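Grastemwood sucht: Planerin oder Planer für Gerätebeschaffung (m/w/d), 60 Prozent

Bei Grastemwood bauen wir Arbeitsplätze, an denen Roboterarme kleine Gegenstände greifen und umsetzen. Bis jetzt haben wir die Geräte nebenbei bestellt, jede Gruppe für sich. Das geht nicht mehr gut. Für das nächste Haushaltsjahr brauchen wir eine Person, die den Einkauf plant, die Angebote vergleicht und mit den Entwicklern spricht, bevor etwas bestellt wird.

Zum Projekt

Im Projekt Claltance arbeiten wir mit Brettspielen. Die Aufgaben werden zuerst in der Simulation aufgebaut, mit Arm, Greifer, Tisch und Spielbrett, und danach entscheiden wir, was wir wirklich kaufen. Die Simulation läuft schon. Die reale Ausstattung fehlt noch zum größten Teil, und dafür steht auch das Budget noch nicht fest. 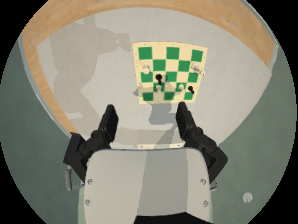
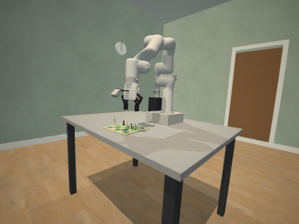 Projekt Claltance: simulierter Arbeitsplatz mit Greifer und Spielbrett, zwei Ansichten.

Ihre Aufgaben

Sie erstellen mit den Entwicklern die Bedarfslisten für Arme, Greifer, Kameras, Tische und Ersatzteile.
Sie holen Angebote ein und vergleichen sie, auch nach Lieferzeit, Wartung und Kosten für Lizenzen.
Sie führen den Budgetplan für unsere 2 Standorte, Sæther und Ander.
Sie klären mit der Haustechnik, ob Strom, Platz und Tragfähigkeit der Tische für ein Gerät ausreichen.
Sie pflegen das Inventar. Es umfasst zurzeit ungefähr 400 Positionen, und nicht alle Einträge sind vollständig.

Was Sie mitbringen

Eine kaufmännische oder technische Ausbildung und Erfahrung im Einkauf von technischen Geräten. Kenntnisse in der Robotik sind willkommen, aber keine Bedingung. Wichtig ist, dass Sie bei einem Datenblatt nachfragen, wenn eine Angabe unklar ist. Die Arbeitssprache im Team ist Deutsch, viele Angebote kommen auf Englisch. Einige von uns haben Deutsch erst als Erwachsene gelernt, deshalb ist eine einfache und klare Sprache für uns angenehm.

Was wir bieten

Eine Stelle mit 60 Prozent der vollen Arbeitszeit, zuerst befristet, mit der Möglichkeit der Verlängerung. 28 Tage Urlaub im Jahr. Der Arbeitsort ist Sæther, nach Ander fahren Sie nach Absprache, die Fahrtkosten werden von uns bezahlt. Am Mittwoch ist das ganze Team vor Ort, an den übrigen Tagen ist Arbeit von zu Hause möglich.

Bewerbung

Bitte senden Sie uns Ihren Lebenslauf und ein kurzes Anschreiben über das Formular auf dieser Seite. Ein Foto ist nicht nötig. Die Gespräche finden im April statt, der Beginn ist nach Vereinbarung.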